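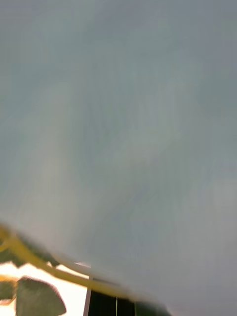
4. Washing and drying the cover

The cover of your Clikau seat cushion can be removed and washed. The inner foam must not be washed. If the foam has become dirty, wipe it with a damp cloth and let it dry in open air.

4.1 Removing the cover

1. Put the cushion on a clean table with the zipper side up.
2. Open the zipper completely, until it stops at the second corner.
3. Fold the foam in the middle and pull it out slowly. Do not pull at the corners of the foam, they can tear.
4. Close the zipper again before washing.

Note: On model 298 the zipper is hidden under a flap. Lift the flap first.

4.2 Washing

1. Turn the cover inside out.
2. Choose a gentle program with cold water.
3. Use a small quantity of liquid detergent. Powder can stay in the seams.
4. Take the cover out directly when the program is finished.

Caution: Do not use bleach or fabric softener. Do not put the cover in a dryer. Damage from a dryer is not covered by the warranty.

4.3 Drying and putting back

1. Pull the cover into shape with your hands and hang it by the short side.
2. Wait until the seams are also completely dry. In winter this can take until the next evening.
3. Fold the foam, put it in the cover and push it into the four corners.
4. Close the zipper.

Note: A spare cover can be ordered from Hultasport with order number 685. Please tell also the model of your cushion, which is printed on the label inside the zipper.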